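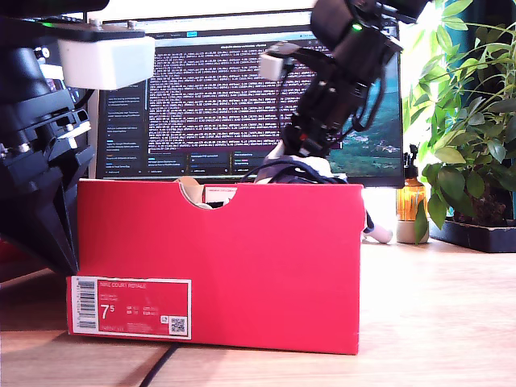
Wustetti Opens Shoe Collection Points at All 40 Flevitz Stores

Outgrown and unwanted pairs will be sorted, cleaned and passed on at reduced prices

FLEVITZ — Footwear retailer Wustetti will begin taking back used shoes at each of its 40 stores in September. Customers can bring in up to 3 pairs per visit, from any brand, and receive store credit for each pair that can be worn again.

The program follows a trial at the company's Tzanetos Street store, which ran for 90 days earlier this year. Customers brought in 882 pairs during that time. Children's sneakers and adult court shoes made up the largest share, and most of the pairs accepted were cleaned and put back on sale at the same store.

Shoes should be clean, dry and tied or taped together. The original box is welcome but not required. When a box does come in with its size label still readable, staff use it to store the pair, which cuts down on the time spent measuring and relabeling. Boxes that are crushed or torn go into the store's regular cardboard recycling.

Pairs collected across the city will be sent to a sorting room run by Prultura, a Flevitz company that repairs and resells clothing and bags. Prultura will check soles, linings and stitching, replace laces and insoles where needed, and grade each pair before it goes back to a Wustetti store. Shoes that are too worn to sell will be taken apart, and the rubber and textile parts will be sold to recyclers.

Store credit is added to the customer's account once a pair has been graded. It can be used on new or used shoes and does not expire. Customers without an account can ask for a paper voucher at the counter.

Wustetti will not accept ski boots, skates, rubber boots, slippers or safety shoes with steel toes. Single shoes are also excluded — the trial showed that matching them took too much staff time. The company plans to look at boots again once the first winter season is over.

Used pairs will be shelved by size in a separate section of each store, with the grade and price marked on a tag. Returns follow the same rules as for new shoes, and a receipt is needed.

About Wustetti

Wustetti sells everyday, sports and children's footwear through its stores in Flevitz and online. Collection hours are the same as store hours. A full list of accepted items is available at every store counter.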